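Last updated: 2024-06-07

Grunier hand kit, week two

Quick one, still got boxes to unpack. Promised Wycliffe Massawe I'd write up the hand kit before he spends his own money on it so here goes.

What you pay for: one hand, one glove, mounting plate, a cable that is too short, and a login for the Ralesis software. 492 all in, plus postage. I've had it since the end of last month. Ordered in February. Draw your own conclusions about the delivery estimate.

Fitting it. Bolts on fine, four-page leaflet, page three is for a different model. Took me most of an evening. Wycliffe reckons he'd do it in half the time and he probably would.

Software next. Ralesis starts up quick and finds the hand without fuss, then asks you to calibrate every finger seperately. Skip the thumb and it sulks. There's a slider for grip that goes up to 200, no units, no explanation. I leave it well under half. Wrote to support asking what the 200 means and got a very polite reply about something else.

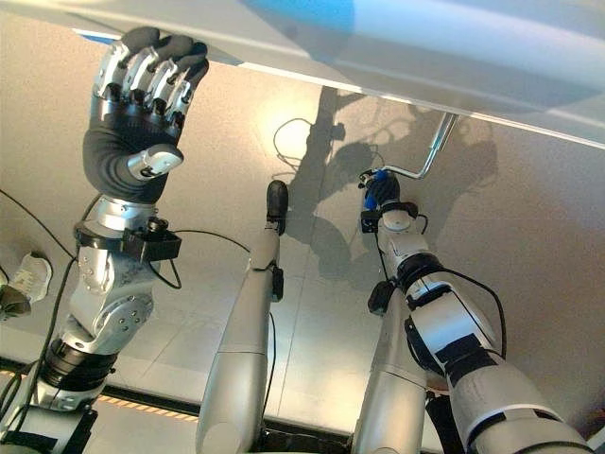

Pushing is better than pinching, so far. Flat things, big things, anything where you want the fingertips spread out and leaning on it, lovely. Small things, screws, pens, no. For those a plain two-finger gripper wins every time and costs less. Had a Fan gripper before this, the cheap one, and I'd still pick it for anything thin.

Glove: wear it. I ran the hand bare the first couple of days and it slid about on anything smooth. With the glove on, much less. Spares only come in packs of 2 and only from Usonholm, who charge what they like for postage. Grumble.

Noise is alright. Bit of a whine when the fingers close, you can talk over it.

Would I buy it again? Think so. Not at full price, and not if I mostly picked up small bits. If you do go for it get a longer cable at the same time, trust me, and do the thumb calibration frist.

More when I've had a proper go at the wrist settings. Wycliffe, you can borrow the leaflet.

Contact | © Same Bench, Different Mess | Back to top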